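Kestamex Opens Its Simulation Laboratory to Visitors
An interview with the head of the household robotics program

In May, the Kestamex research center in Cimitz opened its simulation laboratory to the public for an afternoon. Visitors were invited to follow a set of household tasks carried out by a simulated robot arm, to speak with staff and, in the second half of the program, to give instructions themselves. The head of the household robotics program received us at the end of the day to discuss what was shown and why the center works so much in simulation.

The program has been running for 2 years under the name Jerkivent. Its purpose is to teach robot arms to handle small items in ordinary living spaces. "People expect us to begin with the kitchen," the program head said. "We chose the living room. A kitchen counter is hard and level. A sofa is neither, and it is where many people leave the things they later look for."

The demonstration room contains a purple sofa and a white arm fixed to a low pedestal within reach of the seat. Small objects are set out on the cushions, and the arm is asked to deal with them one at a time.

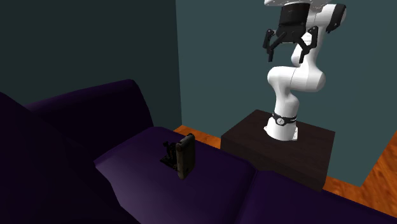 The simulated living room, with two small objects on the near seat cushion and the arm on its pedestal.

Asked what makes such a task difficult, the program head pointed first to the surface. "A cushion has a rounded edge and a dip where it meets its neighbor. An item that stands upright on it may be standing at a slight angle. If the fingers come down as they would over a table, they may push the item over before they close on it. We spend a great deal of time on the last short distance of the approach."

Objects placed side by side present a second problem. The arm has to select one and leave the other where it is. According to the program head, early versions of the Jerkivent software treated neighboring items as one item, and the grip was planned for a shape that did not exist. The present version separates them before any movement is planned. "It is slower," the program head said. "We accepted that. A person at home will forgive a slow machine sooner than a careless one."

Color was also discussed. Dark objects on dark upholstery are hard to tell apart from folds and shadows, and several visitors remarked that they had trouble finding the items on the screen themselves. The laboratory keeps the furniture dark on purpose. Lighter rooms are used in other parts of the program, but the staff regard the purple sofa as the more demanding test and return to it whenever the software is revised.
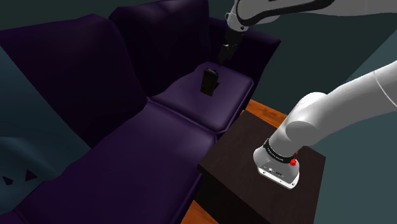

The choice of viewpoint received equal attention. "From low down beside the seat, you learn how high the gripper is," the program head explained. "From above, you learn whether it is over the right spot. Our visitors were able to switch between views, and most of them understood at once why one is not enough."

The afternoon was organized in 11 sessions, each led by a member of the laboratory staff. During the second half, visitors could choose an object, name it in their own words and watch how the system interpreted the request. The program head considered this the most useful part of the day for the center. "We write our instructions in a very regular way. Our guests do not. They say 'that dark thing at the back,' and they are right to say it, for that is how people speak at home."

On the question of when the work will leave the computer, the answer was measured. A room called Vávra, on the ground floor of the Cimitz building, is being prepared for trials with physical equipment. It will be furnished to match the simulated room as closely as possible, so that results from the two can be compared. The program head declined to give a date for the first trial.

"Simulation allows us to repeat a task overnight and to change one detail at a time," the program head said. "It does not tell us everything about a real cushion. Real upholstery gives way under weight — and it gives way differently after a year of use. We have 19 points on our list that can only be settled in Vávra, and softness is the first of them."

Kestamex intends to hold a further open afternoon once the room has been fitted out. Sessions will again be free of charge, and places will be assigned in the order in which requests reach the visitor office in Cimitz.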